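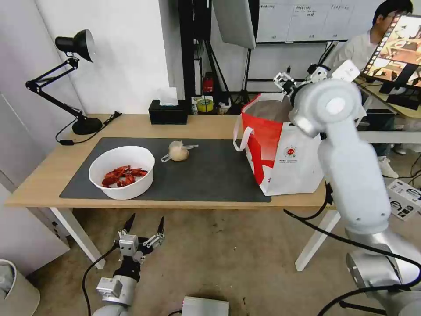

Penier Takeout Table

Notes on the packing and clearing set, version of December 2020. Maintained by Teemu Kauppinen.

What this is

Penier is a collection of 52 short sessions built on one everyday activity: a takeout meal on a table, next to a shopping bag. Food and containers go into the bag or come out of it, and small things on the table get moved. Each session has its own folder with stills, an item list and a plain text log. There are 2,000 stills in all.

The set belongs to the same family as Dileo (breakfast dishes) and Stultier (desk drawers). The folder layout is the same in all three, so anything written to read Dileo will read this one too. The labels are different. See the section on names below.

The table

The table has a light wooden top and white legs. A dark gray desk mat covers part of it. The mat is there to stay and is never packed, folded or wiped during a session. It can shift a little between sessions, so don't use its edges as a fixed reference.

A black desk lamp and a black tissue box stand toward the back. Both are listed as "fixed" in the item lists. A tissue pulled from the box and left on the table is a separate item and gets its own label.

The items

bowl — round and white. It holds the crayfish and stays out of the bag. Label: bowl_white.

crayfish — one pile, one label. We did not label single crayfish. Shells and claws overlap too much for that to be useful, and two people marking the same still never agreed.

bun — small, pale and round. It can be on a plastic bag or by itself. The label is bun in both cases, and the plastic bag is bag_thin.

food box — clear, rectangular, plastic. The label on the lid is blue. Marked as food_box whatever is inside it.

spoon — small and clear. It is the hardest item to find in the stills. If you are training anything on this set, check your spoon results separately.

tissue — loose, crumpled or flat.

shopping bag — white with red, with a white handle. It stands at the right end of the table. Label: bag_shop.
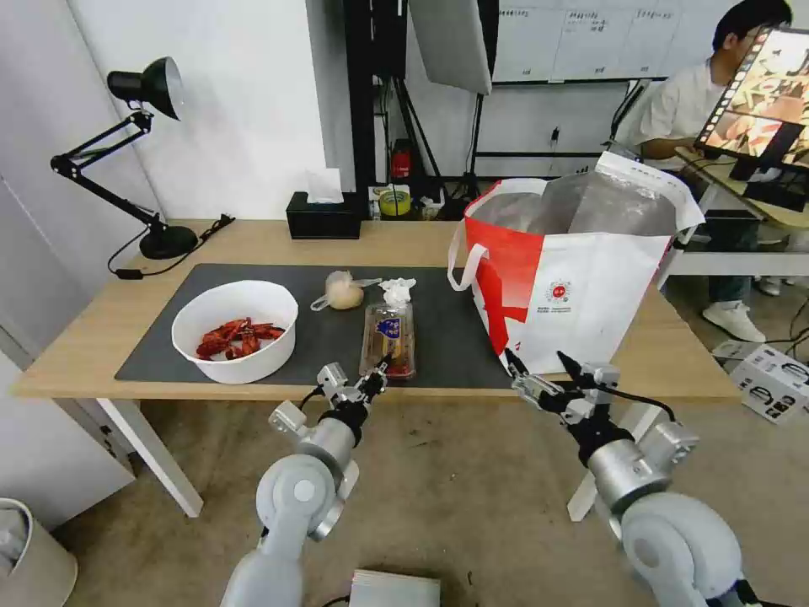

Food box, bun, spoon and tissue on the table, with plastic packaging in the top of the shopping bag.

Item states

Every item in a still has one of these states:

on_table: resting on the table or the mat
in_bag: any part is inside the shopping bag
in_bowl: used only for crayfish
held: off the table and not in the bag
unseen: known to be in the session but not visible

Packaging that sticks out of the top of the bag counts as in_bag. This was changed in February after the first 16 sessions were labeled. Those sessions were gone over again, so the rule holds for the whole set.

Names

Dileo uses "dish" for anything that holds food. Penier splits this into bowl_white and food_box. If you want to merge the two sets, map both to dish and drop bag_thin, which has no match on the other side.

Order of stills

File numbers inside a folder run in time order. Folder numbers do not. Sessions were renumbered when the set was split, and the old numbers are kept in the log files only.

Split

Training: 42 sessions
Test: 10 sessions

The split is by session. Please don't mix stills from one session across the two parts. The pictures are close to each other and your scores will look better than they should.

Known problems

Clear plastic is labeled unevenly. The edges of bag_thin were drawn by hand, and some are loose.

The red of the crayfish and the red on the shopping bag are close enough to confuse simple color methods.

Printed text on the bag is small. It was not transcribed and there is no text label for it.

Contents of the food box are not described. A reddish-brown color shows through in some stills, and we left it at that.

People in the background are not labeled.

Use

Free for research and teaching. Please keep this file with any copy you pass on. If you fix labels, send the changed item lists to Teemu at Chuensuk with the session number in the subject line — the lists alone are enough, no need to send the stills back.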